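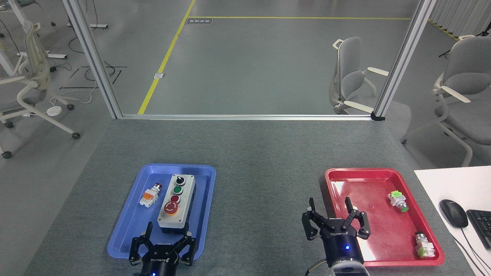 Gosterico Facilities Support
Service ticket, Controls and Spares
Site: Curska workshop
Opened: 20/06/2021
Priority: Medium
Status: Closed

Reported problem

The requesting department reports that the green push button on a four-control push-button station does not start the attached conveyor on every press. The selector switch, the red push button and the emergency stop respond normally. The department asks whether the station must be replaced or whether a new button module is sufficient.

Initial response

The station must remain out of service until this ticket is closed. Please confirm that the supply has been isolated and tagged, and state whether the fault occurs with the selector in both positions. Please also keep all loose button modules. Modules from different stations should not be stored in the same tray as the station under repair.

Reply from requesting department

Supply isolated and tagged. The fault occurs in both selector positions. It was first noted in December and has become more frequent. The station came from Nava and was fitted as a complete unit. Spare modules are held at the bench, but their packaging has been discarded and the contact types are not recorded.

Diagnosis

Continuity was measured across the contact of the green button over 9 presses. The contact failed to close on two of them. Terminal screws were found tight and the wiring undamaged. The maintenance sheet for this station calls for a contact check every 3,000 operations. The log shows more than 2,000 operations since the last check, so the check was not overdue.

Action taken

1. Contact block of the green button removed and set aside for return to Hondenus.
2. Spare modules tested individually with a meter. Normally open and normally closed types identified and labeled.
3. Normally open block fitted and terminals tightened.
4. Emergency stop tested before the station was returned to service.

Result

The green button closed its contact on every press during retest. The conveyor started as expected. No replacement of the station is required.

Follow-up

The check interval for this station is reduced to 1,000 operations. Spare modules are to be stored with their labels attached. If the fault returns, please reopen this ticket and do not submit a new one.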